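Cups and Bottles – Table Gallery

Welcome to my small gallery of drinking things. I take every picture on the same white table with white cloth behind, so the colors stay easy to compare. Click a picture to see it larger.

Pink cup and cream bottle 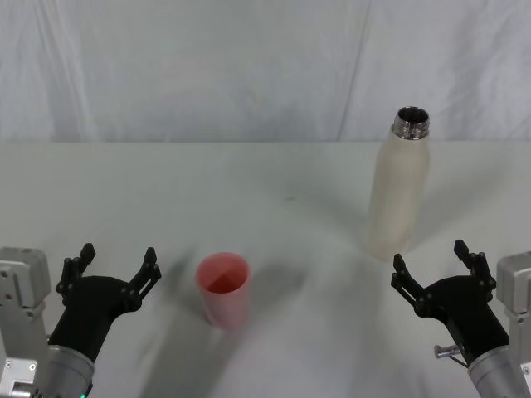 Pink plastic cup, a little narrower to the base. The bottle behind is cream-white with a metal screw neck – I like the dull finish very much.

More pages

Glasses and jars (69 pictures)
Lunch boxes (137 pictures)

Page by Giang Giáp, last changed 7 May 2019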